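3.2 Coding of celebrity interviews

We collected 676 interviews with film actors from the entertainment pages of the Gindstead and Grodby daily papers. Items shorter than 500 characters were dropped, which left 509. Two coders read each item and marked whether marriage, children or health came up before any mention of a current film. Disagreements were settled by a third reader.

Family topics came first more often in interviews with actresses, and the gap was wider in the Grodby paper. Festival coverage showed the smallest gap. In 35 items the actor raised the topic without being asked, and these were coded separately.
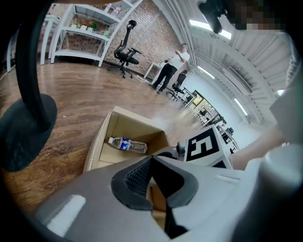
Figure 2. Plastic bottle in a cardboard box.

Portraits were coded for setting only, using the Prallov scheme.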